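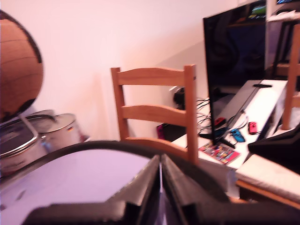

Unit 9: How a Live Stream Reaches Your TV

3 min read
Print | E-mail

Course notes by Keerthana Rai

Last time we followed a movie from a server to a laptop. Live video is where it gets really fun, so bring questions!

1. Cutting up the video

A live channel is sliced into short segments, usually a few seconds each. Every segment is encoded several times over, from a small blurry version to a big sharp one. Your player reads a list called the manifest and picks the version your connection can handle. If your roommate starts a huge download, the next segment simply comes down at a lower quality — clever stuff, and you barely notice the switch.

2. Why your neighbor cheers first

Encoding takes time, and so does sending. Then the player holds a few segments in reserve (the buffer) before it shows you anything. Add it all up and a stream can run well behind an antenna broadcast. A shorter buffer closes the gap but makes stalls more likely.

3. Our practice case: Jornico

Jornico is a small sports service with 3,000 subscribers. On the night of its November cup final, 2,737 of them were watching at once, and 174 got an error at kickoff. Iñaki Montes has shared the server logs with us, and they are a wonderful read. Look at the manifest requests in the first minute, then at the login requests. Which one gave out?

For next class

Read the chapter on edge caching and write one page on the Jornico logs. Ebony Partington will run the lab, where you get to build a tiny live channel of your own — bring headphones.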